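3.2 Unfolded starting states

Folding instructions for household linens usually assume that the cloth is already flat. In the Vislow household survey this was seldom so: napkins, tea towels and small table covers came out of the basket in a heap, and the first part of the work was finding an edge. We therefore treat the crumpled cloth as the normal starting state and the flat cloth as an intermediate one. Figure 2 gives a typical case.
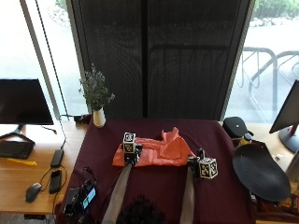

Figure 2. Crumpled starting state: salmon-orange cloth on a maroon tablecloth, with a raised corner near the upper right. Both hands are at the cloth.

Three properties of the starting state were coded for every trial. The first is corner visibility, meaning whether at least one corner can be told apart from an ordinary fold. The cloth in Figure 2 has a pointed corner standing clear of the surface and is coded as visible. The second is spread, the share of the finished flat area that the heap already covers. The third is fold tightness, judged on a two-step scale (loose or tight). The folds in Figure 2 are loose. Tight folds were more common in cloths stored under other items, and these had to be shaken or pulled out before any smoothing could begin.

Spread proved the hardest of the three to code. A heap with a wide outline may still have several layers under it, and the outline alone overstates how much smoothing has been done. Coders were told to ignore height and to judge only the outline, which gave better agreement but a less useful number. We report it for completeness and make little use of it in Section 4.

The surface under the cloth matters more than we first expected. On bare wood a light cloth slides as a whole when one side is pulled, so the far side has to be held down. On a tablecloth there is more grip, and one hand can often draw out a fold while the rest stays in place. The cost is that the tablecloth itself may ride up – a problem noted in the Musden trials, where an unweighted cover shifted under the work and had to be straightened between folds. Trials in which the cover moved were kept in the set and marked.

Color contrast between cloth and cover was also recorded. An orange cloth on maroon is an intermediate pairing: both are warm colors, but the difference in lightness leaves the outer edge easy to follow. White on white was the poorest pairing in the set, and hems were often mistaken for creases in the cover.

Smoothing strategies fell into 2 groups. In corner-first smoothing, a visible corner is taken, pulled outward and laid down, and the next corner is found by following the hem. In center-out smoothing, both palms start in the middle of the heap and move apart, and corners are dealt with as they appear. Chae's classification adds a third strategy, lifting and dropping the whole cloth, but this was rare for table-sized items and is merged here with corner-first smoothing. The Multport set, collected in August, was coded by the same rules, except that fold tightness was left out and cloths under 18 inches on the longer side were excluded.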